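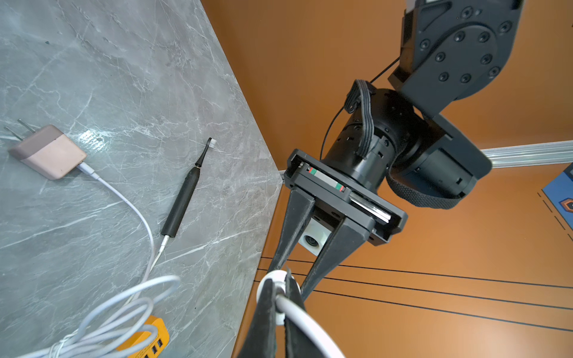 Chie Aoki wrote to me that a charger and its cable should never be separated, not even in the suitcase, and that my habit of pulling them apart every evening is the true cause of all my problems. It came as a comment under my January post about the kitchen drawer, and I have thought about it more than I expected. She leaves the cable in the adapter, folds it twice and closes it with a strip of fabric. She has done it like this for five years and has never bought a second cable.

I respect this very much, but I can't live so. My adapter and my cable have different jobs. The adapter is the pink and beige one, with two prongs, and it moves all day between the countertop and the bedroom. The cable is white and ends in a flat round disc, and it would like to stay in one place. If they are connected I must carry both of them through the apartment, and the cable catches on every door handle on the way.

So in the evening I take them apart. I lay the adapter on the gray marble first and then I deal with the cable. I have done it the other way also, and then the cable slides down to the floor by its own weight and pulls the adapter after it. The small scratch on one prong comes from this.

For winding the cable I have tried the following:

- Around the hand. It is fast, but the loops become tight and next morning the cable remembers them.
- Around the adapter. It looks nice for a photograph. The place where the cable enters the disc is bent too hard, and my previous cable broke exactly there.
- Big loose loops on the flat surface, with the disc in the middle. I stay with this one.

The loops want more space than I thought. My cable is 200 centimeters, I bought it so long when we lived in Clomholm and the only socket was behind the refrigerator. Now the socket is near and most of the length has nothing to do. I looked for a short one and found one of 80 centimeters at Kurnel, the shop beside the post office, but it had the ordinary narrow end. The woman there was kind and opened several packages for me. In the end I bought only a roll of tape and went home.

Then there is the question of which hand. I am right-handed and I always held the disc in the right hand and made the loops with the left, and every time the cable got a twist in it. When I changed the hands the twist got smaller. Now I also let the disc hang free for a moment before I begin, so it can turn by itself until it is tired, and after this the cable lies much flatter.

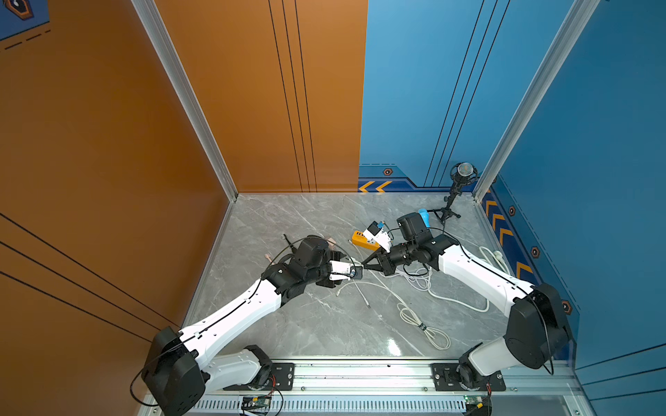
It is also good to do this on a surface that is bigger than you need. On the narrow part of the counter, next to the stove, I always finish with one loop over the border and then the rest follows it. I learned to walk with everything to the wide side, even if it is only four steps, and to push the bread board away before I start. My husband says the whole operation takes longer than the charging. This is not correct, but I didn't measure it.

About the place where things sleep after: I bought a small tray from Hesent last winter, the gray one with the low border. The adapter fits well if it lies on its side. When it lies flat the prongs lift it up at one end and it rocks, and I don't like to hear that when I close the drawer. The cable goes beside it, not on top. I do not use a tie anymore. Mine was a rubber one and it left a sticky line on the white, which I could remove only partly with dish soap and a cloth.

Several readers asked me if the color of an adapter matters. For the electricity of course no. For me yes, very much. Before I had a white adapter of 12 watts, and in our house there were three people with the same white adapter, and each of us was sure. Since I have the pink one there is peace. If you can't buy a colored one, a dot of nail polish works the same. Mr. Gunnlaugsson downstairs does it on his keys as well, in green.

Chie, I will try your method for one month, I promise, but only with the old cable from the travel bag. I have a strip of fabric from the curtains that should be the right width. If it breaks at the usual place I will send you a picture of it, and if it doesn't break I will write here that you were right.

Next time I want to write about the extension cord under the desk. I have moved it already twice this week and I am not satisfied.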